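Handout 4: Grasp Selection from Two Views
Robot Software Lab, Lubis track. Revised 20/08/2023 by Naomi Minja

Work in the Prarkora simulator before touching the arm. The planner takes a pose estimate for each item on the table and returns a ranked list of top-down grasps.

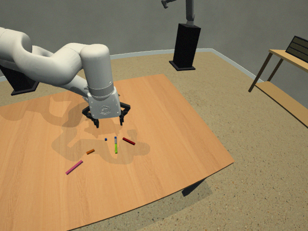
Each candidate is scored on two terms: jaw clearance and distance from the current tool pose. Clearance dominates. A grasp whose open fingers would sweep through a neighbor is dropped before ranking, so the list may come back empty. Handle that case in your code.

Shadows are a known source of bad segmentation. The default color threshold splits an item lying partly in the arm's shadow into two regions. Use hue, and leave value out of the distance metric.

The wrist view refines the estimate before descent. Transform its detections into the base frame using the tool pose at capture time. Using the latest pose instead gives an offset that grows with arm speed.

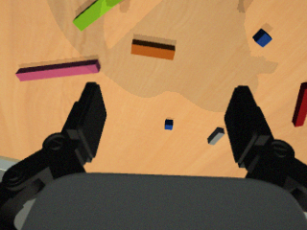
Fig. 2. Wrist view, fingers open, with two small blocks between them.

Items clipped by the image border give a biased centroid. Mark them as partial and keep the table-view estimate.

To submit: your scoring function and the log for seed 206. Questions on transforms go to Bakari Odera.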